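Unit 5: Moisture and Dimensional Change in Stored Textiles
Course handout, revised 29 June 2022

5.1 Scope

This unit covers the uptake of water by fibers at ordinary room conditions and the change in size that follows. Wet finishing and laundering are treated in Unit 7. Students should have read the March notes on fiber structure before starting the problems.

5.2 Terms

Regain is the mass of water in a sample divided by the oven-dry mass, given as a percentage. Moisture content is the same mass of water divided by the total mass, water included. The two are often mixed up in trade papers. Regain is always the larger number for a given sample. All tables in this course use regain.

Relative humidity (RH) is the ratio of the water vapor pressure in the air to the saturation pressure at the same temperature. A reading of RH without a temperature cannot be converted to anything useful.

5.3 Sorption and hysteresis

A dry fiber placed in humid air gains water quickly at first, then slowly. The final value depends on the path taken. A cotton sample brought to 65% RH from the dry side settles at a lower regain than the same sample brought down from a damp condition. The gap between the two curves is the hysteresis. For this reason lab samples are preconditioned on the dry side before weighing.

Wool takes up more water than cotton at the same RH. Polyester takes up very little, and blends fall between their parts, close to a mass-weighted mean.

5.4 Swelling

Fibers swell mostly across their width. Length changes are small. In a woven cloth, however, a thicker yarn must travel a longer path over and under its neighbors, so the cloth shortens even though the fibers do not. Tight weaves show this more than open ones.

5.5 Worked case: the Stukow store

The Stukow store holds 881 cataloged pieces, mainly flat-woven cotton and wool. Rolls of Kukutex lining cloth are kept in the same room. A logger was run for 41 days. RH rose in the second half of the period with no change in set point — the cause was a blocked return duct.

A conditioned cotton specimen had a mass of 53.5 g and an oven-dry mass of 50.0 g. Water held is 3.5 g.
Regain = 3.5 / 50.0 = 7.0%
Moisture content = 3.5 / 53.5 = 6.5%
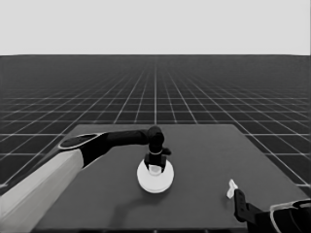
Why is the oven-dry mass used as the base for regain?
The dry mass stays fixed as the humidity changes, so regain values taken at different times can be compared directly.

5.6 Sources of error

Weighing must be finished quickly after the sample leaves the oven. Use a closed weighing bottle. Oils and finishes can evaporate in the oven and be counted as water; the Tatlı wool set is known to carry a heavy spinning oil and should be extracted first. Record the balance zero before and after each series.

5.7 Problems

Problems 1 to 5 are in the Uvisness workbook. Show units at every step. For problem 4, state which side of the hysteresis loop you have assumed.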